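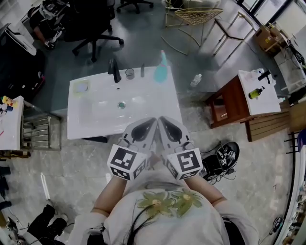
Estrella, February

Part 2: Resetting the sink corner

If you've come straight from Part 1 (supplies and where I keep them), you can skip the next paragraph. Everybody else, hi! I'm Wilfredo Rivera, and I wrote this guide for the people who share the Akura studio with me, where the washing-up spot is a white vanity a few steps from the desk chairs. It gets used all day and it shows. A full reset takes me about 15 minutes, less if I did it on Sunday.

Before you start

You'll need the teal spray bottle (it lives at the back right corner of the sink top), two clean cloths and a dry towel. Take off rings and watches. If the spray bottle is low, refill it from the Flornard jug in the supply closet – 400 ml and no more, or it dribbles when you tip it.

Caution: Don't use scouring powder or the rough side of a sponge on the sink top. It's glossy, and I'd like it to stay that way.

Clearing the top

1. Pick up the floor first. Water bottles love the gap between the sink and the wooden cabinet, and I've stepped on more of them than I care to admit.

2. Move the little square pad from the left side of the counter over to the white slab on the cabinet. The clear cup and the slim dark bottle go over there too.

3. Stand the yellow-green pump bottle up if you find it lying on its side. Check that the pump head is screwed on snugly before you let go of it.

Note: If a cable is running across the floor near the cabinet, leave it where it is and keep your wet cloth well away from it.

Cleaning the basin

4. Run the tap for a few seconds and rinse the slopes down toward the drain. The basin is shallow, so go easy on the pressure or you'll be wiping your shirt next.

5. Spray the basin and the flat edges. Give it 2 minutes. I usually straighten the chairs while I wait.

6. Wipe from the back edge toward the drain with the first cloth, then go around the drain itself with a corner of it. Rinse.

7. Do the faucet last, with the second cloth. It's black, so every dried drop shows up on it! A barely damp cloth and then the towel works much better than more spray.

Caution: Never hang a wet cloth over the edge of the wooden cabinet. The white top can take a splash, but the wood underneath is another story, so dry any drips right away.

Putting things back

8. Dry the whole sink top with the towel, including the strip behind the faucet (everyone forgets the strip).

9. Cup, slim bottle and spray bottle go back to the right of the faucet. The pad goes back on the left.

10. Wipe the gray tile around the vanity with whatever is left of the dry towel, then drop both cloths and the towel in the Fiveck bin by the door.

If the drain is slow after step 6, stop there and leave me a note on my desk. Please don't pour anything down it – Part 3 covers the drain, and you'll want to read that one first.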